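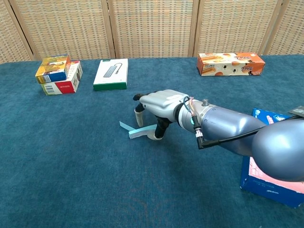 What's the best way to keep loose paper slips together when packing small orders at a table?

Stack them flat with the edges lined up and put one in each box before you close it.

galine_packs
Posted 07/03/2021
I'm getting 200 small boxes ready for a craft fair in Carnegie and each one needs a care slip. My table has carpet over the top. Is that a bad surface for paper? Everyone I ask says to use bare wood.

Fotetti
Carpet is fine. Boxes don't slide and the table doesn't get scratched. The slips are harder to pick up one at a time though, so fan the stack a little first.

gareck1084
Disagree. I took the carpet off mine after 2 fairs. Thin paper catches on the pile and the corners bend. A smooth board under the slips fixed it.

Fotetti
Depends on the pile. Mine is short and I did 1000 slips on it last March with no bent corners.

galine_packs
Mine is short too. I might try a board just for the slips - carpet for the boxes.

gareck1084
That works. Use colored paper if you can, it's easier to see which boxes still need one.

Fotetti
Agree on the color. I still wouldn't bother with the board.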